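Section 5: Laying and settling your Azevedo hand-knotted rug

Welcome back, and well done for getting it up the stairs! A wool rug that has been rolled for weeks needs a little patience, so do put the kettle on before you begin.

Before you start

Sweep the floor well, twice if you have pets, and check that your Stodero underlay is the right way up (the ribbed side goes down). It should be a touch smaller than the rug on every side.

Caution: never cut the wrapping with a knife drawn along the roll. Snip the ties with blunt scissors and peel the paper back by hand.

Laying the rug

1. Set the roll at the end of the room furthest from the door, with the label side facing the wall.

2. Unroll it slowly, ideally with a person at each corner, and let it find its own line before you start tugging.

3. Stand at each end in turn and look along the pile. One end will seem darker than the other, and this is quite normal in a hand-knotted piece. Choose whichever you'd like to see as you come in.

4. Smooth the fringe with your fingers. Please don't comb it, however tempting!

5. Leave the rug flat for 8 days before putting any heavy furniture on it.

Note: ripples across the middle nearly always drop out by themselves. If one is still there in the second week, roll the rug gently the opposite way overnight and lay it again.

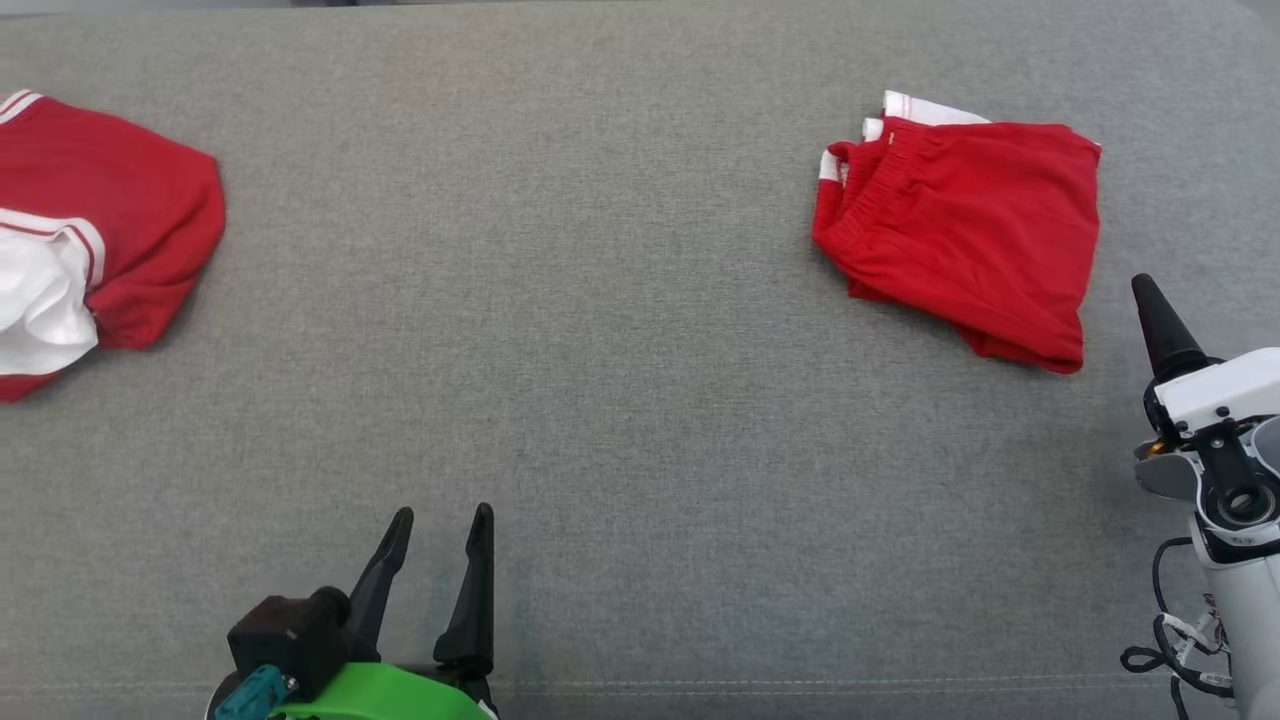 Loose fluff is the other thing people write to us about, and for the first few months you'll find plenty of it. Use a plain suction head on a low setting, working with the pile, and keep the beater bar switched off.

Caution: don't pull a raised tuft. Trim it level with small scissors, or ring Ailsa Ogilvie in our workroom on extension 1348 and she'll talk you through it.

Turning the rug end to end every March helps it wear and fade evenly. See Section 8 for spills and stains.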